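Thread about laundry and bedding, after one year in a small rented flat in Sirdale. I write it slowly, so please be patient with me. 1/

When I moved here I had two sets of sheets and one blanket from my aunt. In my country we dry everything on the balcony, and in summer a sheet is dry before you finish your coffee. I thought it would be the same here. It was not the same. 2/

My building has one shared laundry in the basement. Two washers, one dryer, and the dryer takes coins only. The washer takes a card. I still don't understand who decided this. 3/

First lesson: read the label for the temperature, but also read the label for the dryer. I knew the little tub with the number. I didn't know the square with the circle inside. One dot is low heat, two dots is normal. My wool cover from Pons had the square with a cross over it, and I learned this symbol one day too late. It now fits a child's bed. 4/

Second lesson: don't put the duvet cover in with small things. The socks go inside and stay there, and everything comes out as one big wet dumpling. If you must do it, close the buttons first. A neighbour from the third floor told me this while she was waiting for her machine, and it was our first real conversation. 5/

About detergent. I tried the Bronura powder because it was the cheapest at the shop near the station. It is fine in warm water. In cold water it left white marks on anything dark, and I had to rinse two times. Now I use liquid for the dark things and powder for the towels. 6/

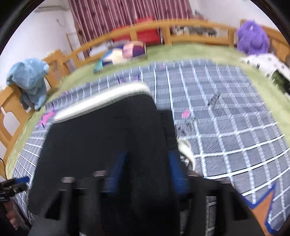

I change the bed every second Saturday. I tried every week, because my mother does it every week, but with coins for the dryer it becomes expensive. In July I do the pillowcases more often. Nobody has complained, but I live alone, so this is maybe not a strong proof. 7/

Somebody asked me last time about colours. I don't have a system. I buy what is on sale, and if two things look bad together I turn off the lamp. 8/

Third lesson, and this one is about winter. Don't dry sheets on the doors if your windows are old. I did it for all of the first winter. By spring there was a grey shadow in the corner behind the wardrobe, and the property manager sent me a letter with 11 points about ventilation. Point 4 was that I should open the window for some minutes each morning. At minus 13 outside! But I did it, and the grey shadow has not come back since I cleaned it. 9/

I bought a folding rack from Indale for 57 dollars. It was more than I wanted to pay. It has wings on both sides, and a double sheet fits if you fold it in half and turn it once, before you go to sleep. The small plastic feet fall off when you carry it, so I glued them. 10/

Fitted sheets. I have watched many videos about how to fold them. The person puts their hands in the corners, there is a quick movement, and then there is a perfect rectangle. I get a ball. For a while I was ashamed of the ball, then I put it inside its own pillowcase and closed the cupboard. I recommend this method to everybody. 11/

A question for people who know more than me - is there any point in ironing bed linen? At home my grandmother ironed even the kitchen cloths. I ironed one pillowcase here, it took a long time, and after one night I couldn't see a difference. 12/

Also, if your building has a sign-up sheet for the laundry, write your flat number clearly. Mine is 356, and my 5 looks like a 6 to people here. For two months a very polite man from another floor was getting my notes about the lint filter. He cleaned it every time. 13/

I will add more when I have tried the wool wash. The neighbour says cold water and no spinning, the bottle says 30 degrees and a short spin. I think I will believe the bottle, but I will begin with a scarf that I don't like very much. 14/14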